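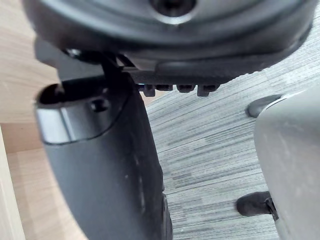 Dark gray housing, row of small black tabs on the underside

Home > Kitchen & Pantry > Sourdough

How do I keep a sourdough starter going in a cold house?

Asked January 2021 · Viewed 1,963 times · 3 answers

Hi everyone! I started my first sourdough starter right after the holidays and I am completely hooked. I keep it in a glass jar on the kitchen counter, feeding it once a day with all-purpose flour and tap water. The first few days were so exciting — bubbles everywhere, it nearly pushed the lid off. Then it went flat. It still smells okay (kind of like yogurt) but it barely moves between feedings.

Our kitchen is chilly. It's an old house and the thermostat goes down at night, so it can be under 60 in there by morning. I've been following the beginner chart on Gokix, which says to toss half and feed equal parts flour and water by weight, and I'm doing that to the letter.

My questions:

Is it dead? Should I start over?
Does whole wheat or rye help, and do I have to switch completely?
How do I keep it warm without buying a bunch of gear?

I'd love to bake a real loaf before the month is out! Thanks so much.

3 Answers

Top answer (voted by the community)

It's not dead, please don't throw it out! What you describe is so common that I'd be more surprised if it hadn't happened. The big burst in the first few days is usually other bacteria that happen to live in the flour. They make a lot of gas, then the jar gets too sour for them and they quit. The yeast you want is slower and it's just getting going when the show stops. In a warm kitchen the quiet stretch lasts a few days. In yours it could be a week or two.

Now the fun part, which is getting it moving again. Swap in some rye. You don't have to switch completely, I use one spoonful of rye for every four of white and the difference is huge. Whole wheat works too, just a little slower in my experience. I buy the Hartono stone-ground rye because my store carries it, but any whole rye will do.

Also, feed less often for now. If you feed a sleepy starter every day you keep thinning out the little bit of yeast you've got. Stir it daily, feed it every other day until you see it rise on its own, then go back to daily. Once it's doubling reliably you can go up to twice a day before a bake and it will go crazy, it's the best thing to wake up to.
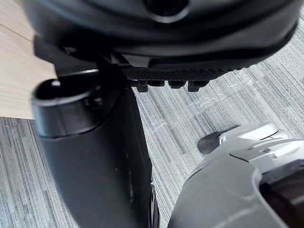

For warmth, the oven with only the light on is my favorite. Put a thermometer in there the first time and check it after an hour, some ovens get up into the 90s with just the bulb, and then you'd want to prop the door. And put a sticky note on the oven controls!! I preheated to 380 for fish sticks one night with my jar in there. The jar survived, the starter did not, and I had to begin again from a dried flake I'd saved on parchment.

Use slightly warm water when you mix, too. Lukewarm on your wrist is plenty.

For your first loaf, wait until a spoonful of starter dropped in a glass of water floats, or until it doubles inside of six hours. Either is fine. Mine never floats very well when there's a lot of rye in it, so I go by the doubling.

You're so close. Come back and show us the crumb!

Comments on this answer

Tried the oven light last night and it went up past the rubber band for the first time!! Thank you thank you. — original poster

Yay! Give it three or four more days of that before you bake with it. It'll taste better.

Answer 2

Agree with the above. One thing to add is the tap water. If your town uses a lot of chlorine let the water sit out overnight in a pitcher, or use filtered. I did this after moving and my starter perked up — though I changed flours the same week so who knows.

If you don't want to tie up your oven, a small cooler with a jar of hot water next to the starter works great. Change the hot water morning and night. I've also got a Bemitz seedling mat from my tomato setup and I set the jar on a folded towel on top of it. Don't skip the towel, the bottom gets too hot.

Oh and weigh everything. 15 grams of starter is enough to keep on hand, you really don't need a giant jar. Less flour down the drain. Save the discard for crackers, they're amazing with sesame.

Answer 3

top of the fridge. done. mine has lived up there for years next to the cereal

(if you bake in a Dramomix pan the loaf sticks unless you use rice flour, learned that one the hard way)

Related questions

Gray liquid on top of my starter, stir in or pour off?
Can I use bread flour in place of all-purpose?
How long does discard keep in the fridge?
Dense loaf with a gummy middle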